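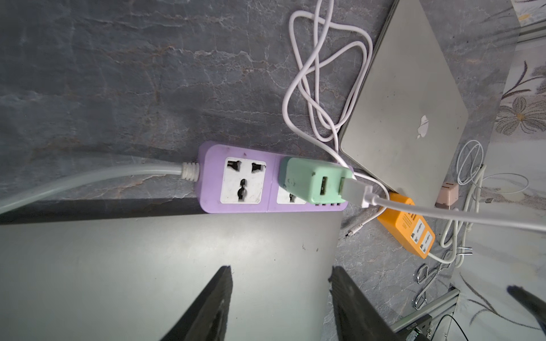

I'd been putting off buying an extension lead for the kitchen since January, which is silly when you think how often I've crawled behind the fridge to unplug the radio. In the end I went for the Festberg, the one with the 2 metre cable, and I'm mostly very happy with it!

The plugs go in with a good firm push and they stay put, even when I drag the mixer across the worktop (I know, I know). The switch is a bit stiff. My neighbour has the Tovau and hers clicks beautifully, but it's shorter and it cost her more.

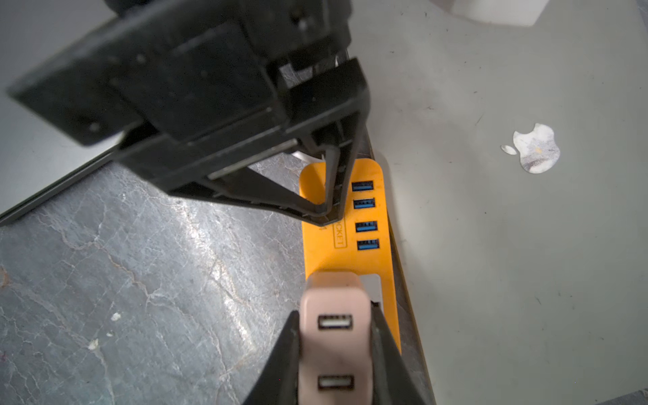 Charging is fine too. My old phone is slow on anything, so I tried it with my sister's and she had no complaints. The one thing I'd change is the instruction leaflet – tiny grey print, 16 languages, and I still had to ring the shop to ask if I could screw it to the wall. You can, but the screws are extra. Four stars from me.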